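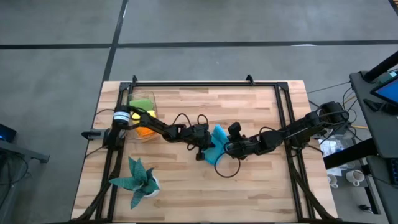
*Blue cloth on the work table*

## How do I read our town budget before the June hearing?

**Asked by Seema Sandhu**

I just downloaded the Kiretti proposed budget and I'm so excited to finally go to a hearing! But it's 493 pages and I've never read one. My tax bill would go up $567 and I want to know what's behind it. Where do I start? Also, do I have to sign up to speak?

### Answer from Santosh Bisht

Good for you!! Start with the summary of revenues and expenses, usually near the front, then go to the page on the property tax levy. Compare this year's adopted column with the proposed one and circle the big jumps. Skip the capital plan on the first pass. 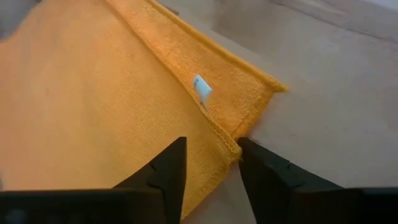 Department pages come next, and they're my favorite part. Pick two or three you care about (mine are always roads and the library) and read the notes under the tables. I print those and turn down a corner of every page I have a question on, folded over to a point like the orange towel in the photo, so it pokes out of the stack and I can find it fast at the microphone.

Then check whether your assessment went up too.
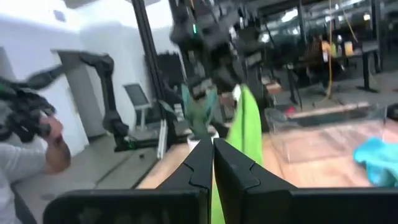 If it did, part of that $567 may come from the new value and the rest from the rate. The assessor's office can split it out for you, and they were lovely when I called.

### Answer from Peadar Cullinane

Sign-up sheet is by the door, get there before 7 p.m. You get 60 seconds in our town, not sure about Kiretti. Go!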